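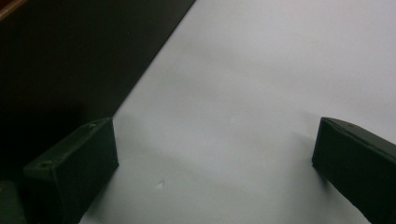
3.2. Disposición de tapas y recipientes compartimentados

El estudio de Huanca se limitó al menaje que se guarda con tapa independiente. Se registraron 30 secuencias de ordenación sobre mesa, todas con superficie clara para facilitar la lectura de los contornos. La tapa se dejó siempre separada del recipiente - nunca encima - al iniciar la secuencia.

La Figura 2 recoge la sartén cuadrada de cuatro compartimentos, con la tapa rectangular de vidrio a su izquierda. El divisor en cruz sirvió de referencia para anotar la orientación del recipiente. 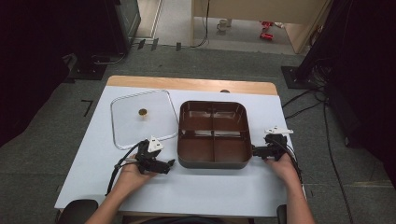

Figura 2. Sartén dividida y tapa de vidrio sobre la mesa.

Aldo Caruso objetó que la orientación del divisor es ambigua cada cuarto de vuelta y que convendría anotar también la posición del pomo de la tapa. El criterio se incorporó a las nueve secuencias restantes; las anteriores no se recodificaron.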